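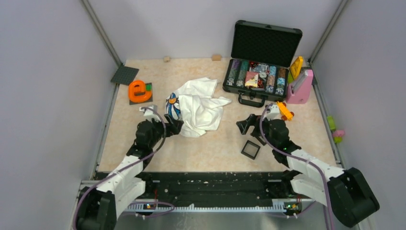 Right, slide three, and this is the one I get asked about most - how we look after the two-arm cell at Dalgate. Say hello to Flillari, everybody (pause, someone always laughs at the name).

Start with the sleeves. White ones on both arms, and they wrinkle, so I pull them straight every morning before power goes on. Then the cables, the mauve ones. Leave a proper loop at each wrist! I pulled one too tight in May and lost 37 minutes finding the fault.

Next the rack along the front. Dry brush, 5 strokes a side, then a wipe. Chips and bits do gather on that black beam, so do the beam first or you'll be brushing twice.

Grippers: check the fingers every 100 runs. We use crumpled cloth for the check because it shows up a lazy finger faster than a block does.

Ask if anyone from Ustberg runs theirs differently. Then on to slide four, spares.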